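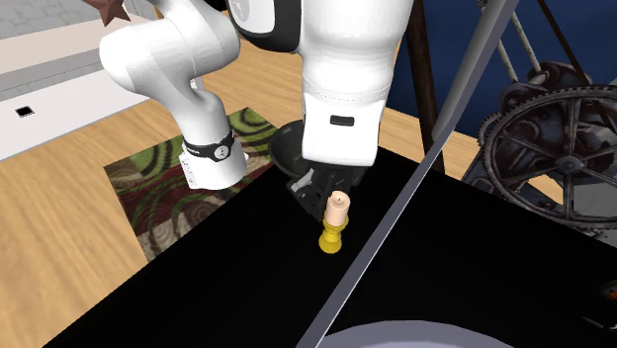
I spent most of last November moving my mother's recipes out of a shoebox and into one notebook. 343 cards, some of them in three different handwritings. A few things I learned, in case you have a box like this.

Sort before you copy. I started with whatever was on top and ended up writing out the same lentil soup twice. The second version had more salt and no bay leaf, so I kept both.

Old cards leave things out. "Bake until done" is on 42 of them. I called my aunt Tonantzin Salinas for the oven temperatures. She knew most of them. For the plum cake she said to look at it.

Write down who the recipe came from. My mother always put a name in the corner – Emília Říha for the dumplings, Dinesh Semwal for the pickled carrots. I never met either of them, but I copied the names too.

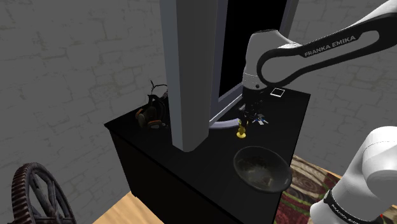

Black table, stone-patterned walls.

Use pencil for the first pass. I used pen and had to redo the whole bread section after I found a later card with the flour amounts corrected.

Don't throw out the stained ones. The stains are on the recipes she made most. The worst is the cornbread, and you can barely read the second line.

I left the last pages blank for my brother. He has another 2 envelopes of cards at his place and says he'll mail them when he finds the second one.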